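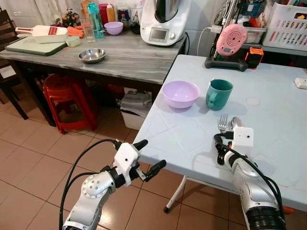

Rimantas Kivi wants to know whether a two-arm machine can lay a place setting and clear it afterwards, unattended, in a normal kitchen. He has a budget of 800 a month for a lease and has read the Tedetik brochure, which he says is vague on cutlery. Has anyone run one on real chores?

Debashish Nanayakkara
Partly. Bowls and mugs are within reach of most two-finger grippers: there is a rim or a handle to close on. A fork or spoon lying flat on a hard table is much worse. The fingers have to get under or across a thin handle, and a small height error means they either press on the table or close on air. I logged 451 attempts with flat cutlery in March. Bowls I stopped logging after the first week.
Also check cable slack at the wrist before you let it reach across anything tall — a snagged cable stops the job.

Eustaquio Carrillo
no. get a dishwasher

Rūta Mägi
Depends what you mean by unattended. Ours (leased through Hakon) sets a table in almost 30 minutes if the items start in known places. Clearing is slower, as things end up anywhere. Somebody stays in the room. I would not give it peeling or slicing yet. Ask Tedetik for an uncut video of the cutlery step and the cost of replacement finger pads.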